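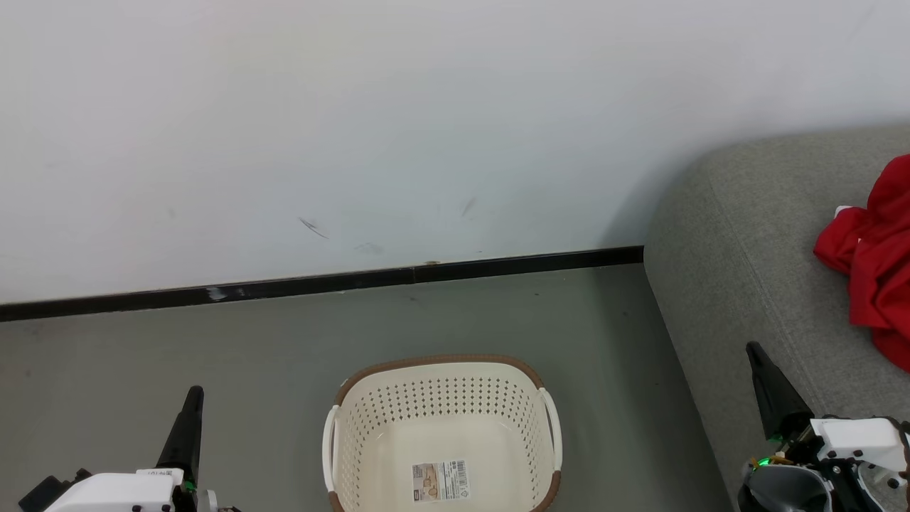 Wie oft muss man Mützen, Schals und Fleecesachen im Frühjahr eigentlich waschen, bevor sie wegkommen?

Einmal reicht. Kalt oder bei 30 Grad, wenig Waschmittel, kein Weichspüler, und dann wirklich ganz durchtrocknen lassen. Wer die Sachen noch klamm in die Kiste stopft, holt im Herbst etwas heraus, das nach Keller riecht.

So, damit zum Haushaltsteil. Stand 4. Mai 2018, kurz vor knapp fertig geworden, bitte um Nachsicht bei Tippfehlern.

Thema diesmal: Wintersachen weg, Wäschekorb leer, Flur wieder begehbar. Gab viel Post dazu. Ich habe sortiert, so gut es ging, der Rest kommt im nächsten Brief.

Erst mal der Korb. Immer wieder die Frage, welcher. Meine Antwort seit Jahren die gleiche: Plastik, gelochte Seiten, zwei Griffe, fertig. Durch die Löcher kommt Luft, das ist der ganze Trick. Weidenkörbe sind schön, ja. Aber wer schon mal Fäden aus einem Lieblingspulli ziehen musste, weil der an einer abstehenden Rute hängen blieb, überlegt sich das. Stoffsäcke gehen auch, nur bitte keine nassen Handtücher rein und dann drei Tage vergessen. Ich sage das aus Erfahrung.

Etikett im Korb: abmachen, bevor Wäsche reinkommt. Klingt kleinlich. Aber der Kleber wird mit der Zeit weich und sitzt dann am hellen T-Shirt. Mit dem Föhn kurz anwärmen, langsam abziehen, Rest mit etwas Speiseöl wegreiben, danach Spülmittel. Kein Nagellackentferner auf Plastik! Wird stumpf, geht nicht mehr weg.

Rongrong Wan aus Istton schreibt, sie nimmt den Korb nicht nur für Schmutzwäsche, sondern zweimal im Jahr als Sammelstelle. Stellt ihn an die Wand neben das Sofa, und eine Woche lang wirft jeder in der Familie rein, was er an Wintersachen findet. Handschuhe aus der Jackentasche, Mütze von der Heizung, Stulpen aus dem Auto. Am Ende der Woche wird gewaschen, was drin liegt. Was nicht drin liegt, bleibt eben draußen und wird im November vermisst. Gefällt mir. Haben wir zu Hause auch gemacht, ging gut, nur dass mein Sohn seine Fußballsocken dazugetan hat und die waren nicht gemeint.

Jetzt zu den Mützen im Einzelnen, da war die meiste Post.

Fleece: unkompliziert. Auf links drehen, in ein Wäschenetz, Feinwäsche oder Pflegeleicht. Nicht zusammen mit Handtüchern, sonst hängt der ganze Flusenkram im Flor und man zupft bis Weihnachten. Weichspüler weglassen, der verklebt die Fasern und die Mütze wärmt schlechter. Trockner lieber nicht. Steht zwar auf manchen Etiketten, dass es geht, aber der Flor wird davon hart und krisselig. Aufhängen, ein paar Stunden, trocken.

Wolle: Wollprogramm oder Handwäsche, lauwarm, nicht reiben, nicht wringen. In ein Handtuch einrollen und drücken. Dann liegend trocknen, über einer umgedrehten Schüssel, wenn die Form stimmen soll. Nicht auf die Heizung!! Ich weiß, alle machen es.

Acryl: kann fast alles ab, leiert aber aus. Nicht nass an den Haken hängen, sonst hat man einen Schlauch.

Mit Bommel: prüfen, ob er abnehmbar ist. Viele haben einen Druckknopf, den man erst nach zwei Wintern entdeckt. Kunstfell nie in die Maschine, nur mit feuchtem Tuch abwischen und ausbürsten.

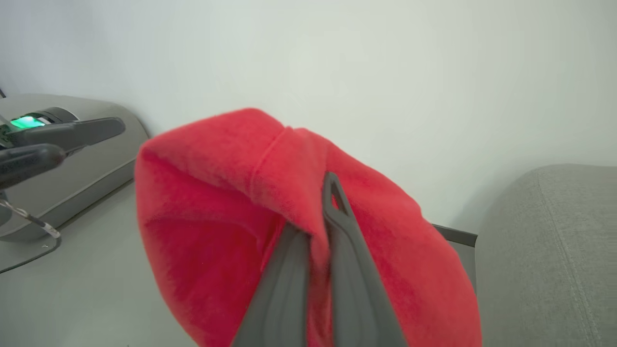 Farbe ist noch so ein Punkt. Rot blutet. Nicht jedes Rot und nicht jedes Mal, bei Fleece seltener als bei Baumwolle, aber ich würde es beim ersten Waschen nicht drauf ankommen lassen. Allein waschen oder mit anderen dunklen Sachen. Wer unsicher ist: feuchtes weißes Tuch, innen am Saum fest andrücken, kurz reiben. Bleibt das Tuch weiß, darf das Stück mit in die bunte Ladung. Farbfangtücher helfen ein bisschen, retten aber kein weißes Hemd.

Dann das Zusammenlegen. Mützen bitte nicht ineinanderstopfen wie Blumentöpfe. Die unterste leiert aus. Flach hinlegen, Naht auf Naht, den Rand einmal umschlagen, stapeln. Bei Fleece darf man ruhig rollen, das knittert nicht und spart Platz. Schals auch rollen, aber locker. Handschuhe paarweise mit einer Wäscheklammer, nicht den einen in den anderen stülpen, das Bündchen nimmt das übel.

Oona Ruotsalainen, unsere Leserin aus Stotham, hat uns ihre Kistenordnung geschickt, handgezeichnet, sehr hübsch, leider zum Abdrucken zu blass. Kurzfassung: eine Kiste pro Person, nicht eine Kiste pro Sorte. Also nicht alle Mützen zusammen und alle Schals zusammen, sondern jeder hat seins. Wenn der erste Frost kommt, zieht man eine Kiste raus und ist angezogen. Sie schreibt dazu, bei fünf Leuten im Haushalt hätte die alte Ordnung jeden Herbst Streit gegeben. Kann ich mir vorstellen.

Beschriften! Malerkrepp und Filzstift reicht völlig. Name drauf, Jahr drauf, fertig. Bei Kindern auch die Größe, sonst packt man im Herbst Sachen aus, die keinem mehr passen. Am besten gleich jetzt anprobieren lassen, auch wenn gemault wird. Was schon im Frühjahr knapp sitzt, kommt gar nicht erst in die Kiste.

Motten. Gehen an Wolle, Seide, Fell, Federn. An reines Fleece aus Polyester gehen sie normalerweise nicht, da frisst keine Motte was. Aber: ungewaschene Sachen mit Haaren und Hautschüppchen drin sind trotzdem interessant, und wenn Wolle daneben liegt sowieso. Also alles gewaschen weglegen und die Wolle extra, in einen Beutel mit Zip oder eine Dose die richtig schließt. Lavendelsäckchen riechen nett, verlassen würde ich mich darauf nicht. Zedernholz muss man ab und zu anschleifen, sonst duftet es nicht mehr. Wer schon Motten hatte: Stücke in einen Gefrierbeutel, eine Woche ins Tiefkühlfach, dann ausschütteln und waschen.

Wohin mit den Kisten. Keller nur, wenn er trocken ist. Dachboden wird im Sommer heiß, Fleece stört das nicht, Gummibündchen und beschichtete Handschuhe schon, die werden klebrig. Unterm Bett ist fast immer der beste Platz, flach und dunkel. Bei Tekik in der Hauptstraße gibt es gerade flache Kisten mit Rollen, 23 Euro das Stück, der Deckel schließt ordentlich, ich hab zwei mitgenommen. Wer es billiger will: Schuhkartons, für Mützen reicht das wirklich.

Kurz noch zur Ecke, wo der Korb steht, weil zwei danach gefragt haben. Dunkle Sockelleisten zeigen jeden Schrammer vom Plastik. Helle Abriebspuren gehen meist mit einem Radierschwamm weg, aber vorsichtig, ohne Druck, sonst hat man eine matte Stelle. Striche an der weißen Wand: erst ein ganz normaler weißer Radiergummi. Dann Schwamm, kaum feucht. Wenn die Farbe nicht waschfest ist, lieber gleich ein Tupfer aus dem alten Eimer drüber, kleiner Pinsel, Ränder auslaufen lassen. Und den Korb eine Handbreit von der Wand weg stellen, dann kommt auch Luft hinten ran.

Aussortieren. Was noch gut ist und keiner mehr trägt, bitte nicht in die Tonne. Die Kleiderstube im Haus Omerović nimmt bis Ende des Monats Wintersachen an, gewaschen und trocken, Handschuhe nur paarweise. Letztes Jahr sind dort 158 Mützen zusammengekommen, dieses Jahr hätten sie gern 200. Kindergrößen fehlen besonders. Abgeben am Seiteneingang, vorne ist wegen der Bauarbeiten zu. Bitte nichts vor die Tür stellen, wenn keiner da ist, bei Regen ist dann alles hin.

Einzelne Handschuhe nehmen sie wie gesagt nicht. Aus Fleecehandschuhen kann man aber gut Putzhandschuhe machen, die ziehen den Staub von Lamellen und Heizkörpern besser als jedes Tuch. Kaputte Mützen aus Fleece: Naht auftrennen, rund zuschneiden, als Zwischenlage für beschichtete Pfannen benutzen. Franst nicht aus, muss nicht gesäumt werden. Aber erst reinlegen, wenn die Pfanne kalt ist, Fleece schmilzt.

Nachtrag zum letzten Brief: beim Entkalken der Waschmaschine hatte ich geschrieben, eine Tasse Zitronensäure. Gemeint war eine kleine Tasse, und nur im kalten bis lauwarmen Programm, heiß setzt sich das Zeug als Belag ab. Danke an alle die geschrieben haben, es waren einige.

Ein Mützchen behält man übrigens draußen. Die Eisheiligen kommen noch, und auf dem Rad ist es morgens frisch genug. Bei uns liegt eine im Flur in der Schale bei den Schlüsseln, bis Juni, dann kommt sie nach.

Im nächsten Brief: Winterjacken mit Daune, waschen oder reinigen lassen. Fragen dazu bitte bald schicken, am liebsten kurz und mit Angabe, was auf dem Pflegeetikett steht. Adresse wie immer unten auf der Seite.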